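Desk and Refreshment Table Attendant (Part-Time)
Kellar Shared Offices, Wadesar Building 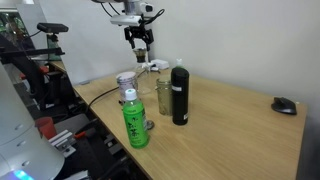
Green tea, a black bottle and a canister on one of the oak-toned tables at the Wadesar Building.

Kellar Shared Offices invites applications for the position of Desk and Refreshment Table Attendant. The successful candidate will be responsible for the daily order of the shared tables on the second floor, including drinks, containers, cables and small desk items left by members during working hours.

The position is part-time, 23 hours per week, and reports to the Floor Supervisor, Normunds Venckus. Shifts begin at 8 in the morning and are scheduled Monday through Friday. A paid training shift is held on the first Thursday of employment.

Duties

The attendant will:
-- clear bottles, jars, cups and beakers from the tables at midday and at closing
-- empty, wash and dry all reusable containers before returning them to the shelf
-- check lids on thermos bottles and canisters before moving them
-- wipe table surfaces with the cleaner supplied, following the direction of the grain
-- place computer mice, adapters and other small items back at the correct desk
-- route loose cables along the wall side of the table
-- record missing or damaged items in the floor log

Containers holding any liquid that is not labeled must be set aside on the Sepp cart and reported to the supervisor. They may not be emptied without approval. Sealed drinks belonging to members remain on the table until the end of the day, after which they are moved to the refrigerator and tagged with the date.

Requirements

Applicants must be at least 18 years of age and able to stand for most of a shift. They must be able to lift a crate of full bottles weighing up to 25 pounds. Careful handling of glass is essential. Previous work in a kitchen, hotel, office or laboratory stockroom is welcome but is not required. The ability to read basic product labels in Japanese would be useful -- several members keep imported teas on the floor -- and should be mentioned in the application.

Terms

The appointment is for one year, with a review after 2 months. The floor serves 70 members, and the attendant will work alongside the day porter, Decha Nilsuwan. Work shirts and gloves are provided. Bicycle parking is available at the rear entrance on request.

How to Apply

Applicants should submit a one-page letter and the names of two references to Gintarė Adomaitis, Personnel Office, Kellar Shared Offices. Letters may be left at the front desk in a sealed envelope marked "Table Attendant." Applications close at the end of November. Interviews will be held in person at the Wadesar Building, and candidates selected for interview will be contacted by telephone.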